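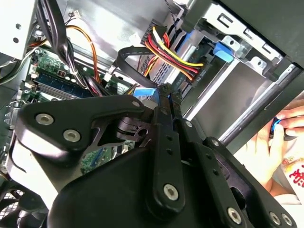

Inside a desktop computer case.

How does Wi-Fi get through a wall?

Wi-Fi is a kind of radio wave. A router sends it out, and a tablet or computer picks it up with an antenna. Radio waves can pass through wood and plaster, but they lose some strength on the way. Metal reflects most of them. Thick concrete and water absorb them.

The number of waves sent each second is called the frequency. It is measured in hertz. One kilohertz is 1000 hertz. Wi-Fi uses much higher frequencies than that, in the billions of hertz.

Word to know
Antenna: a metal part that sends or receives radio waves.

Written by Joyce Mwakyusa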